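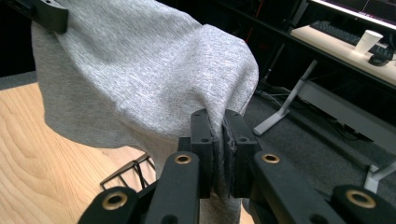
The cloth task for the second term is confirmed, and this thread is opened so that members may raise questions about it before the December review. Each pair is asked to demonstrate the folding of one garment from a raised start, using two hand-held grippers, and to submit the recordings for training. The start position requires one gripper to hold the garment near its upper edge while the other closes its finger pads on a narrow fold lower down, so that the grey fabric sags between the two points of contact, as in the view from the second gripper. Members should note how much of the cloth hangs free below the pads, as this is the portion that most often causes difficulty once the garment is lowered to the table. The project target remains 4000 demonstrations across all pairs. The current total is 517.

Posted by: Kanchan Dwivedi, Project Supervisor
Flenby Student Robotics Society, Manipulation Projects board

Reply from: amegashie_pair

Thank you for the confirmation. Our pair wishes to raise a concern about the raised start. In the first term the garment was laid flat before each recording, and the fold itself could be judged fairly between pairs. Lifting the cloth first introduces a great deal of variation that has little to do with folding. Two recordings by the same members may begin with entirely different creases. We would ask that the flat start be retained for assessed work and that the raised start be treated as optional.

Reply from: Kanchan Dwivedi, Project Supervisor

The concern is noted. The raised start was adopted because the Verkora arm will be given garments taken from a pile during the final demonstration, and a policy trained only on flat cloth is unlikely to cope with them. Variation in the creases is therefore desired. The assessment criteria will be amended so that pairs are marked on the consistency of their handling and on the quality of their notes, and the exact appearance of the finished fold will carry less weight than before.

Reply from: linkage_four

May I ask for clarification on the grip itself? The handbook states that the pads should close on "a small amount of fabric". Members of our group have interpreted this in very different ways. Some take a thin pinch at the tips, while others gather a thick bunch well down between the pads. When these recordings are pooled, the gripper opening at the moment of contact varies widely for what is supposed to be the same action.

Reply from: Vesadent

I would support a written rule here. My own view is that the thin pinch should be required. A thick bunch is easier to hold but leaves a wrinkle which has to be smoothed afterwards, and smoothing is not part of the task. The thin pinch does call for a steadier hand, and new members should be given practice time before their recordings are counted.

Reply from: amegashie_pair

We do not agree with the previous reply. The thin pinch is suitable for jersey and similar soft cloth. On a towel or a heavier shirt it slips, and the recording must then be discarded. Of the recordings our pair withdrew last month, nearly all were lost in this manner. A single rule for every fabric would penalise the pairs who have been allocated the heavier items.

Reply from: Vesadent

The point about towels is accepted. I would still ask that the rule be applied to the T-shirts, where I see no good argument for the thick bunch. If the withdrawn recordings have been kept, it would be useful for the other pairs to see them.

Reply from: amegashie_pair

They have been kept and will be moved to the shared folder this evening. We have no objection to the rule if it is confined to the T-shirts.

Reply from: linkage_four

A separate matter. Could guidance be given on the height of the lift? Our shorter members find it tiring to keep a garment raised with one hand while positioning the other, and the upper gripper tends to drift downwards before the fold begins. We have been lifting to about chest height. It would also be helpful to know whether the hem may touch the table at the start.

Reply from: Kanchan Dwivedi, Project Supervisor

The following will be added to the handbook and applies from the next session.

For T-shirts, the pads shall close on a single narrow fold of cloth. For towels and heavier items, members may take as much fabric as is needed for a secure hold, and the choice shall be recorded in the notes.

The garment should be lifted 30 cm above the table, measured to the upper gripper. This is lower than the practice described above and should be manageable for all members. The lower part of the garment may rest on the table. No member is required to hold the raised position for longer than is comfortable, and pairs should exchange roles on request.

Recordings already submitted will be kept. They will be labelled as first-term material and need not be repeated.

Reply from: tobermory_k

I have joined the society recently and would be grateful to know whether both grippers must be held by the same person. My partner and I had assumed one each.

Reply from: Vesadent

Both are held by the same person. The partner starts and stops the recording and keeps the notes. Two people holding one garment will pull against each other, and the movements do not transfer well to a pair of arms under one controller.

Reply from: linkage_four

With respect, that is not stated in the handbook either, and at least one other pair has been working with one gripper each since the start of term. I would ask that those members be informed directly and not left to find it in a thread.

Reply from: Kanchan Dwivedi, Project Supervisor

Agreed. I shall write to all pairs this afternoon. Vesadent's answer is correct, and the omission from the handbook is mine. Pairs affected should contact me before their next booking so that extra bench time can be arranged.

Questions on the towel allocation should be placed in a new thread. This one will stay open for matters concerning grip and lift height until the December review.

Reply from: tobermory_k

Thank you. We were one of the pairs concerned and shall request a booking.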